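Wed 29 September

## Oiling the table, second attempt

The first coat in June stayed tacky for 13 days. I had put it on too thick and left the windows shut. Verena Gasser told me to strip it and start over, so I did.

Sequence this time:

- Sand with the grain, 120 grit, then 180. Vacuum between passes.
- Wipe with a damp cloth to raise the fibers. Let dry overnight, then sand lightly at 200.
- Apply oil with a lint-free rag - a thin film only. Wait 30 minutes and wipe off everything that has not soaked in.
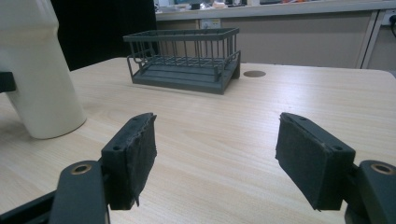 ## Still open

Second coat goes on Saturday. I have not decided about wax. Rags get laid flat outdoors to dry, never balled up.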